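Out and About: Repair Day at the Wikville Fairgrounds 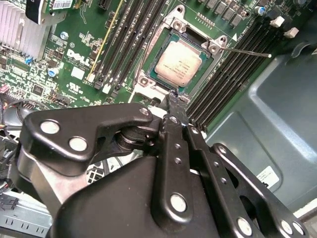
Issue 9, page 20

So I finally made it to the April repair fair in Wikville, and wow, go early! I got there at 7 and the line for the Zisar bakery truck already went past the ticket booth (worth it, get the plum bun). The big hall is mostly clocks, lamps and sewing machines, with a corner for old desktop computers, Dell boards and all. I brought my grandmother's toaster, which has been dead for five years, and a very patient man at the Yeon table let me do most of the unscrewing myself.

After lunch I wandered over to the Hirkano tent for the chair caning class and stayed way longer than I meant to. My corner came out lumpy, but I love it. Parking is free behind the livestock barn, only it's a muddy walk, so wear boots. They close at 5 and the bun truck leaves before that!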